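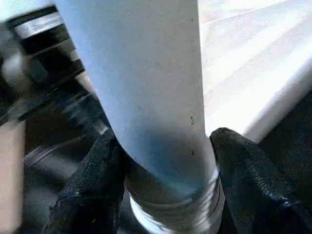
Wrist view, pipe held between the fingertips just above the ringed collar.

Home | Working groups | Handling practice | Minutes | Contact
Print this page | E-mail this page

Working Group on Handling Practice
Minutes of the October meeting, Murnwood, upper meeting room

Present: Marcelle Besnard (chair), Jérémie Baudry (Baudry), two members for Killasitz, one member for Siltley, the Murnwood cell supervisor, the secretary.
Apologies: the second Siltley member.

The meeting opened at 9.30.

1. Minutes of the previous meeting
Accepted with one correction. In item 4, "grip force" should read "grip force setting". The Siltley member asked that the two terms be kept apart in all later papers. Agreed.

2. Matters arising
2.1 The Killasitz stop-button survey has been received. Two cells have a stop button which can be reached only by leaning over the guard rail. Killasitz will move both before the next meeting.
2.2 The glossary is still outstanding. Carried forward.

3. Draft code, section 5: gripping of round parts
The chair took the section clause by clause.

5.1 Place of contact. The draft required the fingers to close on "the body of the part". Mr Baudry considered this too loose for parts with a fitting at one end. The view at the head of these minutes was referred to: both fingertips bear on the smooth part of the pipe, from opposite sides and at much the same height, and the collar is left clear of the tips. Members were content that the clause should describe contact of this kind. New wording: "Fingers shall close on plain surface. They shall not close on a thread, ridge, ring or coupling unless the job sheet says so." Agreed.

5.2 Height of contact. Killasitz proposed a fixed distance between fingertip and fitting. Siltley objected that its shortest parts could not meet any fixed distance. After discussion the figure was removed. The distance is to be stated on the job sheet for each part. Agreed, Killasitz noting that it would have preferred a number.

5.3 Finger covers. The draft said that covers should be "in good order". The cell supervisor said that operators read this in different ways and that creasing alone was being used as grounds for changing a cover. The group did not accept creasing as a fault. Faults are to be a split, a lifted edge, a bare patch, or material picked up from an earlier part. Covers are to be looked at before each run and after every 30 cycles. Siltley asked whether 45 would be acceptable for light parts. The group had no wear records on which to decide. Left at 30 for the trial period.

5.4 Marks on the part. Small specks on a pale surface may be dirt, damage or part of the material, and the wrist camera does not always settle which. The clause will require the operator to wipe the part and look at it directly before recording a surface fault. A camera view alone is not enough for rejection. Agreed.

4. Draft code, section 6: wrist camera views
6.1 Both points of contact must be visible in any view kept as a record. Agreed without discussion.
6.2 Background. The draft asked for a "clear background". Mr Baudry pointed out that a wrist camera looks past the part at whatever lies behind it, and that blur is to be expected while the arm is moving. A strict reading would rule out most views taken at Murnwood. Amended to: "The outline of the part shall be distinguishable from the background on both sides." The Siltley member asked whether a soft outline on one side would pass. The chair ruled that it would, provided the width of the part could still be judged.
6.3 Lighting. Strong light from one side is allowed. Glare on shiny fittings is allowed where it does not hide a point of contact. The Killasitz members asked for a light level in figures. Deferred.
6.4 Keeping of views. Views are to be kept for 21 days, or until any fault report on the run is closed, whichever is later. Killasitz will need to alter its storage settings, which now clear at 14.

5. Hands near the gripper
The cell supervisor reported that the rule against reaching in during a hold is understood, but that the wording on the wall notice differs from the wording in the code. The code says "while the gripper is closed"; the notice says "while the arm is moving". A closed gripper on a still arm is covered by the first and missed by the second. The notice will be changed to match the code. Murnwood to reprint.

6. Trial period
The trial of sections 5 and 6 will run for 24 working shifts at each site. Sites will use one common fault sheet. Mr Baudry to circulate the sheet.

7. Actions
Killasitz: move two stop buttons; change storage settings.
Murnwood: reprint wall notice.
J. Baudry: circulate fault sheet; supply wear records for finger covers if any exist.
Siltley: list of short parts, with lengths.
Secretary: glossary; revised text of 5.1 to 6.4.

8. Any other business
The chair asked that papers be sent as plain text, two having arrived in a form the Siltley member could not open.

The meeting closed at 11.45.

Print this page | E-mail this page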